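Siddale Equipment Forum > Grippers > Maintenance
Topic: Finger pad interval, hand-held unit

rotero_desk
Our section maintains one hand-held gripper for fruit handling work. The present instruction calls for new finger pads every 3,900 grasps. I propose to shorten this and would welcome the views of other sites.

L. Fraser
At Brukatwood we inspect every 199 grasps and replace on condition. A fixed interval discards serviceable pads. The linkage screws are checked at the same stop, with the fingers fully open.
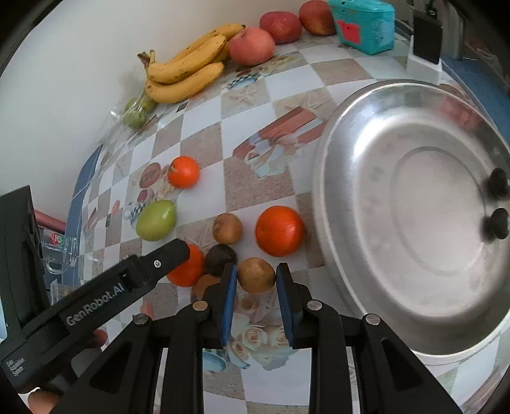
Gripper with fingers open, blue pads on the inner faces, before a russet-skinned fruit.

sangkhawat_tech
I must disagree with Mr. Fraser. Inspection by eye depends on the inspector – two of our staff graded the same pad differently in February. We replace at a fixed count and record it.

L. Fraser
The difficulty is noted. Our sheet requires a closing check as well: if the pads do not meet evenly along their length, both are changed. Pads are never changed singly.

rotero_desk
Does the closing check follow cleaning, or precede it?

L. Fraser
It follows. Wipe with a damp cloth and allow six minutes to dry.

sangkhawat_tech
We would accept the closing check as an addition. Our fixed count will remain in force.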